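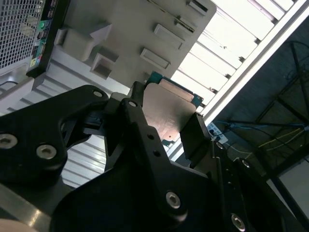

Zekix open day, Restdale (thread)

1/ Spent the afternoon at the Zekix shop in Restdale. They opened the floor to visitors for the first time since November. I went for the board handling cell and stayed there most of the visit.

2/ The part in the gripper is a small flat circuit board, teal green, with a bronze-toned metal plate over most of it. Two black fingers, one narrow, one a thicker block with a flat face.

3/ Neema Mussa ran the demo. She said the hard part is grip force. Too much and the board flexes, too little and it turns in the fingers. They spent 28 days on that setting alone.

4/ Batch size is 500 boards. She said people still load the trays by hand and there is no plan to change that this year.

5/ Nazareno Guerra asked what happens after a drop. Answer: the arm stops and waits for an operator. It does not try to pick the part up again.

6/ Ka-ming Ng explained the training for new operators. It takes 180 minutes, most of it on clearing faults and restarting safely.

7/ I asked about noise. The arm is quiet. The air compressor next door is what you hear.

8/ Parking is tight, so use the Jornau lot across the road. Sign in at the front desk and bring closed shoes. They turned one guy away for sandals.

9/ Next visit is in November. Email the front desk for a spot. I'll post my notes on the tray loading tomorrow.

© 2020 Chak-lun Lai | Contact | Back to top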